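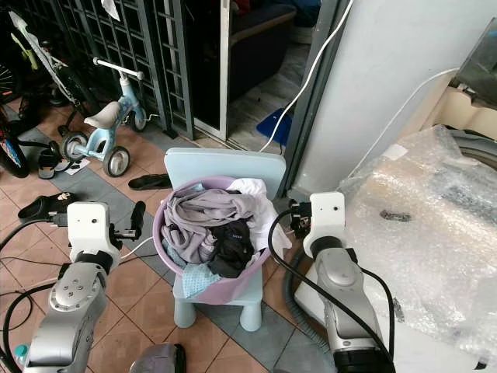

Joster hatchback: battery is flat after a night of standing

January 24, 2025
by Kohei Higuchi

Status: solved, I leave the log open until the end of winter

Car: Joster hatchback, petrol, manual gearbox, bought used in August from a dealer in Sandu. Radio is not the original one. Tow bar was fitted by a previous owner, together with its own wiring. I have two keys and both work normally.

Problem

The car starts well in the evening and is dead in the morning. The central locking answers weakly or not at all, the dashboard lights flicker and the starter only clicks. With jump leads it starts at the first try. It does not happen every night. Sometimes it stands for a whole weekend without trouble, and then it fails after one night, which made it very difficult to look for the cause.

What I checked before opening this ticket

Battery terminals were a little white on the plus side. I cleaned them with a brush and warm water, dried them and tightened them again. No change.

Earth strap from battery to body looks good. I removed the bolt, sanded the contact place and put it back. No change.

Boot light goes out when the lid is closed. I put my phone inside with the camera recording, to be sure. Glove box has no light in this version.

Alternator charges correctly with the engine on, also with headlights and rear window heater on. The garage measured this too and gave me the printed result.

Step one: new battery

The old battery was a Tadel and the label with the year was not readable any more. The garage said it was weak but not finished. I replaced it with a new Tadel of the same size. For some nights everything was fine and I believed the matter was closed. Then it was flat again. So the old battery was perhaps not guilty, but I do not regret the change.

Step two: measuring the current at rest

I connected the multimeter in line with the minus cable, opened the bonnet, pushed the bonnet catch closed with a screwdriver so that the car thinks it is shut, and locked the doors with the key. Then I waited. This car needs roughly 27 minutes before all control units are asleep. My first measurements were useless for this reason, I was reading after a short time and thought the whole car was faulty.

After the full wait the current was low and stable, nothing wrong to see. I repeated it the next evening and again it was low. On the third evening it stayed high and did not go down at all. The only difference I could think of was that I had driven to the shop with the trailer socket adapter still plugged in.

Please note for anybody who tries this: do not open a door or turn the ignition while the meter is in line. I blew the fuse inside my meter this way.

Step three: pulling fuses

With the current high I pulled the fuses one by one and watched the display. Interior box: no change at any of them. Engine bay box: no change until number 27, then the current dropped immediately. According to the cover this position is "not used". In my car there is a fuse in it, and from it a thin red wire goes to the back of the car under the left sill trim.

Step four: reading the control units

I borrowed a Zimeck reader from a colleague. It found a stored message 1092 in the body control unit, with the text "trailer detected, ignition off". I erased it, locked the car with the adapter plugged in, and in the morning the message was there again. With the adapter removed it did not come back.

Cause

The tow bar module stays awake when it believes that a trailer is connected. The adapter alone should not be enough for this, but in mine two contacts were green with corrosion and touched each other when there was moisture. This also explains the good nights.

Repair

New adapter, and I no longer leave it in the socket. I cleaned the socket with contact spray and put a little grease on the rubber cover. I also fitted a new seal behind the socket – the old one was broken in two places.

Result so far: the car has stood outside through several wet nights and started every morning.

Still open

I would like to know if the module can be fed from a supply that is switched with the ignition. The lights of the trailer would then not work when parked, and I am not sure if this is allowed where I live. If somebody has the wiring diagram for the Joster with factory tow bar, please add it to this ticket. The diagram I have is only for cars without it.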